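06/03/2018
Ivside shared shop, bench 2. Can sorter, still.

Picked up where we left it. Goal for tonight was cans into the crate without me touching the laptop. Not there yet.

Wiring first. The gripper servo was browning out every time it closed hard, which I'd been blaming on code for a week. Moved it to its own 5 V supply, common ground back at the controller. Added a 3,000 uF cap across the rail (three 1,000s in parallel, its what was in the drawer). No resets since. Should have done that first.

Screws on the finger plates were working loose again. Blue threadlocker, the weak kind. Do not use the red, I need to get these off again.

Fingers: reprinted both with more holes. Lighter, flexes a bit more than the old pair. Kerik filament, black, 50% infill, came out clean apart from stringing on the inside of the holes. Pads are the green stuff from the offcut bin, glued on. Superglue let go on the last set so tried contact cement this time, both faces, wait till tacky, press. Left them clamped over dinner.

Then open/close limits. Fully open is now 17 in the config (was 9, and it was rubbing the housing at 9, you could hear it). Closed value left alone.
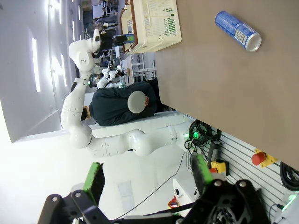 Wrist cam, fingers at full open. Can on its side, crate at the far end of the table.

Cans on their side are the problem. Standing up is easy, come in level, close, lift. Lying down they roll as soon as one finger touches before the other. Centering has to be better than I have it. Things tried, in order:

- slower approach. Helps a little. Takes forever.
- come in from above with fingers across the can. Best so far, but the wrist runs out of travel when the can is near the edge
- strip of masking tape on the table as a bump. Works, cheating, took it off

The detector also mixes up which way the can is pointing. It likes the barcode block, locks onto that and calls it the middle. Barcode is down by the end of the can so the grab point lands way off. Need to box the whole can and take the center of that. More labelled pictures, camera rotated as well, because the wrist view is tilted most of the time and all my training shots were taken dead level like an idiot.

Crate drop: fine when the release is high. Low release and the fingers catch the rim. Added a clearance height over the crate, one number, in drop.cfg. Please dont change it without writing it here.

Cables. The slack is still just coiled up and it's going to snag something. Cloutier sells a cheap spiral wrap that would do, or just more velcro. Velcro probably.

Checked the e-stop before powering up and again after the servo supply change. It did NOT cut the new supply the first time, I'd tapped it off the wrong side of the relay. Moved it, tested again, arm and gripper both go dead. Anyone adding a supply to this bench, test the stop after. Every time.

Bilel branch of the code has the new limits, main does not. Merge before running main or it'll go back to rubbing.

To do:
box whole can, retrain
velcro
spare finger set, same print settings
look at wrist travel, maybe shift the base toward the table a bit
ask if we can keep the crate, or find another the same size

Would like it running by the August open night. Glue check on the pads next time, before anything else.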